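Peace and Conflict Studies, Unit 6
Handout: Prisoner releases as a bargaining move

Read this before the seminar. The case packet on Kastia and Standport is separate and you will need both.

1. What we are looking at

Governments and armed groups often release prisoners before or during talks. In this unit we deal only with releases that happen before a ceasefire is signed. Releases that follow a signed agreement are covered in Unit 9 under implementation.

A release before talks can be made by one of the two warring sides or by a third state that happens to hold the prisoner. The third-state case is harder to read. The holding state has its own reasons, and they may have little to do with the war.

2. Terms

Unilateral release: one side frees prisoners without a written promise of anything in return.
Exchange: both sides free prisoners under agreed terms, usually on the same day and often at a border crossing.
Conditional release: the prisoner leaves custody but has to live in a named place, report to an office, or stay out of the fighting.
Transfer: the prisoner moves from one state's custody to another's. Not a release, though newspapers often call it one.

Students mix up the last two every year. Check who has legal custody the day after.

3. Why a government would do it

The usual explanation is signaling. A release costs something at home, so the other side has reason to take it seriously. Gape argues that the cost has to be visible. If the public does not know or does not care who the prisoner is, the release tells the other side very little.

A second explanation is that the released person can do something the government cannot. A senior commander may be able to carry a message to people who would not open the door to a diplomat. This depends on whether he still has standing with them. Years in custody can wear that down, and some groups replace a captured leader within weeks and treat him with suspicion when he returns.

A third explanation is pressure from outside, such as a donor or a neighbor that wants talks to begin. Look for this when the timing matches a summit or an aid vote.

4. The Kastia case

Kastia held over 700 members of the Trunside Front when the first contacts took place at Standport. The Front asked for all of them. The government offered 20, none of them commanders, and the talks stopped for the rest of the summer.

In August the government freed 2 senior figures without any announcement. One went home to the north and took no further part. The other, the former head of the Front's supply wing, was at the table when talks opened again. Ghorbani, who was an adviser to the Kastian delegation, writes that the second round would not have happened without him. Gape disagrees and puts more weight on the loss of the Kuusk road that spring, which left the Front short of fuel.

Both accounts are in the packet. Ghorbani was in the room but had a reason to defend the policy. Gape worked from the Front's internal letters, and those are missing for the months that matter most. 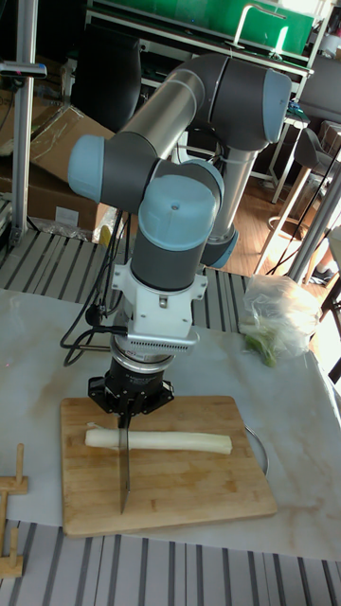 5. Problems to keep in mind

Return to fighting. Figures on this are poor in almost every case. Ask how "return" is defined and who did the counting. Some lists include anyone who spoke in favor of the group after release.

Victims. Families of people killed by the group are rarely consulted before a release and often learn of it from the news. In Kastia this led to a court challenge that delayed the later releases.

Hardliners. A release can split the other side as well as your own. Members of the Front who had been against talks called the supply chief a government man, and he needed guards at Standport.

Selection. We mostly study releases that became public. Quiet ones that led nowhere are hard to find, so be careful with any claim about how often the method works.

6. For the seminar

Bring one page of notes on the disagreement between Gape and Ghorbani. Say which account you find stronger and what evidence would change your mind. Do not summarize the whole war - everyone will have read the packet.

Reading
Mererid Gape, chapters on Standport and the Kuusk road (in the packet)
Behrouz Ghorbani, memoir extract (in the packet)
Court ruling on the later releases, the first section only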